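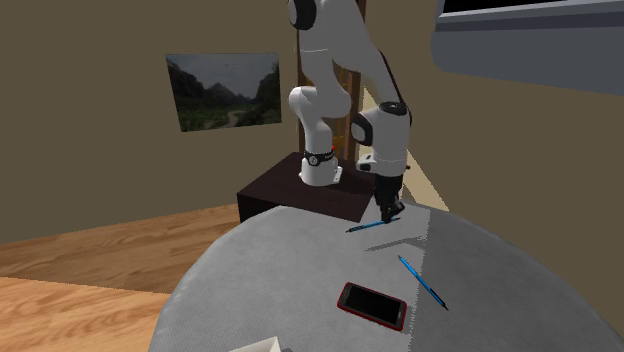 Simulation still: Rakex training library, Pavemcombe

Chapter 2
Whose Job Is the Pen?

The lost property office at Pavemcombe bus station takes in 400 items in a quiet month and 1,000 in March, when people seem to give up on owning umbrellas. Until last year Nokuthula Naidoo sorted all of it by hand. She had 19 years' practice and could tell a loved pen from a free one at a glance.

Then the managers bought Inga, an arm that picks up small objects and puts them in trays. It was tried first on a simulated table, with pens and a phone, where no passenger could complain. The gripper comes down over a blue pen with great seriousness. A phone, with its red surround, waits its turn.

Naidoo kept her job, though it changed shape. She now writes the rules Inga sorts by, and deals with whatever the rules forgot, such as teeth. Her colleague Ruan Jacobs was promised more interesting work and was given a spreadsheet.

This chapter asks who gains when the dull part of a job goes, and who misses it. Jacobs does, a bit. He used to listen to the radio.

2 comments
19 shares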